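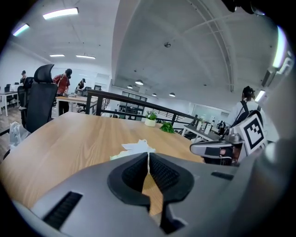
Add a repeating task in Weldu

Repeating tasks are my favorite thing in Weldu, and setting one up takes less than a minute!

1. Open the Tasks tab and click New.
2. Type a short title, like "Pay water bill" or "Back up photos".
3. Click the small arrow next to the due date and choose Repeat.
4. Pick a pattern. Monthly is great for bills, and "days after completion" is perfect for chores that tend to slip (mine all do).
5. Click Save.

The next copy shows up in your list as soon as you check off the current one. I have 41 of these running now and the list still feels light.

Want to skip a turn? Right-click the task and choose Skip Once. The rest of the series stays put, notes and tags included.

Updated 2022-10-13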